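Garnley students move two-arm robot from rigid blocks to soft packaging

27 September 2022

Students on the robotics project course at Garnley have started the second stage of their manipulation work, in which a two-arm robot has to pick up light, flexible packaging and place it on a plate. The first stage, finished before the summer break, used only rigid blocks and plastic tubs.

The project is open to second-year and final-year students and counts towards the practical part of the course. Six students are taking part this term, working in pairs. It is led by Zoi Athanasiadis, who teaches control and sensing, with Lambros Vlachopoulos looking after the hardware and the bench.

The task set for the autumn is known within the group as Panier. At the start of each attempt a packet and a plate are laid out on a table within reach of both hands. The robot must take hold of the packet, lift it clear of the table and set it down on the plate. An attempt counts as a success if the packet stays on the plate after both hands have been withdrawn and the plate remains inside a square marked on the task sheet. Pushing the packet across the table on to the plate does not count.

Soft packets were chosen because the methods used in the first stage depend on the object keeping its shape. A block has two flat sides, and the software could work out a grip from the position of its corners. A packet has no fixed corners, its surface creases when it is touched, and shiny film gives bright spots in the camera view which the edge detection reads as outlines. In trials at the end of last term the old program found a usable grip on a tub almost every time but often closed the fingers on nothing when given a packet.

"The hand was going where we told it to go," said Periklis Manolakis, a final-year student who wrote most of the grip code. "The packet had moved by then. The first finger to arrive pushes it, and the plan is out of date before the second finger gets there."

The pairs have been given different parts of the problem. Manolakis and Ok-hee Um are working on the approach, which means the path of each hand from its rest position to the point of first contact. A second pair is working on the camera side, and a third on the data logs and the scoring of attempts.

Um's part is the timing between the two arms. In the version now being tested, both hands come in low from the near side of the table and stop short of the packet. One hand then moves forward until a fingertip makes contact and holds its position. The other hand closes from the opposite side. The holding hand is meant to act as a stop, so that the packet cannot slide away, and the closing hand does most of the gripping. The choice of which hand holds and which closes is made at the start of each attempt from the angle of the packet, and cannot be changed once movement has begun.

The fingers are driven at reduced speed for the last part of the approach. Vlachopoulos asked for this after the first week, when several attempts ended with the fingertips pressing hard on the table top. A limit on motor current has also been set for every finger joint. If the limit is passed, the hand opens and both arms return to rest, and the attempt is logged as a stop and not as a failure. The two are kept apart in the records so that faults in the set-up do not affect the score for the grip program.

Students can run the arms in two ways. In the first, an operator guides both hands and the joint positions are recorded. In the second, the program runs alone using the camera view and the stored recordings. Each pair has to supply 50 guided attempts before it may book time for the second mode. The recordings are shared between the pairs, and any attempt with a missing camera file is thrown out and must be done again. 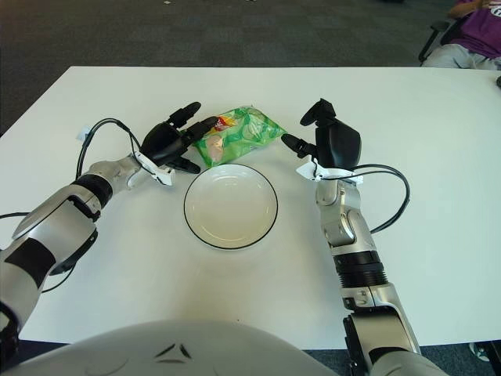 Cabling has taken up more of the bench time than was planned. The leads to the hands need enough slack for the wrists to turn through their full range, but a loop that is too long can drag on the table top and pull against the wrist at the end of a movement. Vlachopoulos has asked each pair to check the leads before powering up and to note any change in the log, with the initials of whoever made it. A cable guide designed by students is due to be fitted later in the term.

The scoring rules were changed last week. Under the earlier version a packet overlapping the rim was marked as a failure if any part of it touched the table. It now counts if it rests mainly on the plate and does not slip off within the set waiting time. Athanasiadis said the earlier rule had mostly been measuring the size of the packet.

Garnley will meet a team from Jultbridge in December, when both groups will run the Panier task under the same rules on their own equipment. Each side will be allowed 4 practice runs, followed by the scored attempts. The packets will be supplied by the other team on the day, and neither group will know their size or printing in advance. Thodoris Nikolaidis, who is arranging the meeting for Jultbridge, has said that his students use a single arm with a two-finger gripper, and that the results will be listed separately for that reason.

The Balogun workshop fund has paid for spare finger joints and a second set of wrist brackets. Any money left over will go towards a replacement for the logging computer, which at present has to be cleared of camera files every Friday.

Bench sessions run on weekday afternoons until the end of term. Students on other courses who wish to watch a session should ask Vlachopoulos beforehand, and must stay on the far side of the table while the arms are powered. The task sheet and the current scoring rules are kept on the course page.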